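Peach Cartoon Baby Top - Jellden, item 3605

I fold a lot of baby clothes on our big bed, and this peach one is my favorite in the pile. It has little yellow cartoon figures on it and it folds down so small!

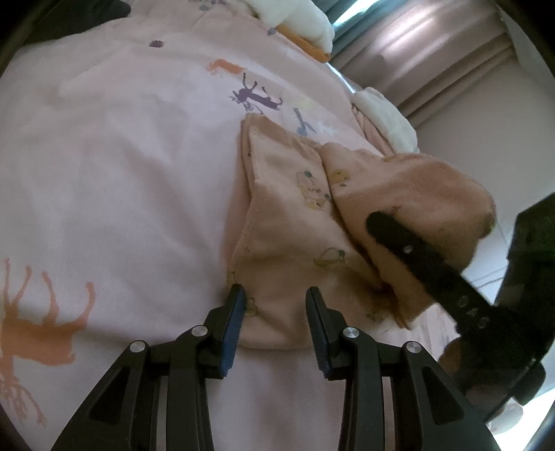
Photo: Urszula Sowa

Wash it at 62 inches of drawer space or less, ha - I fit 15 tops in mine. Fold the sides in first, then bring the hem up.

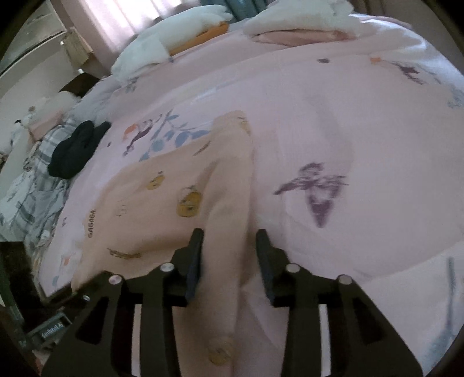
Grażyna Olszewski wrote in to say she rolls hers instead, and that two rolled tops take up the room of one folded. I may try it in June.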